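Zotville Linen Reuse Project
Progress report to the Gullari Fund, 16 December 2020
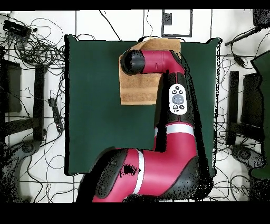 Tan ribbed towel, folded, on the green mat.

1. Work in the period

Sorting and folding of donated towels continued at the Mundville room. The work follows the method agreed with the Fund at the start of the grant. Each towel is checked for holes and worn edges, laid flat, folded to a rectangle and passed for packing. Towels that fail the check are set aside for cutting into cloths.

Packs are made up in lots of 5. More than 50 packs were ready by the end of the period, against none at the last report. The first delivery went to the Abubakar hostel, which has asked for a second in the new year.

2. Folding

Ribbed towels remain the slowest to fold. The ribs pull the cloth out of square if the first fold is made across them, and the stack then leans. The written instruction now says to fold along the ribs first and to press from the centre outwards. Plain towels are folded as before.

3. Problems

Two deliveries from donors arrived unsorted, with bath mats and curtains mixed in. Time was lost separating these. The donor leaflet has been reworded and will be reprinted at no cost to the grant.

Shelf space is short. A further six shelves are needed before the next intake.

4. Spending

Spending is within budget under all headings. The underspend on transport is requested for transfer to shelving.

5. Next period

Second delivery to Abubakar. Shelving to be fitted, subject to the Fund's reply on item 4. Revised folding sheet to be put up at each table.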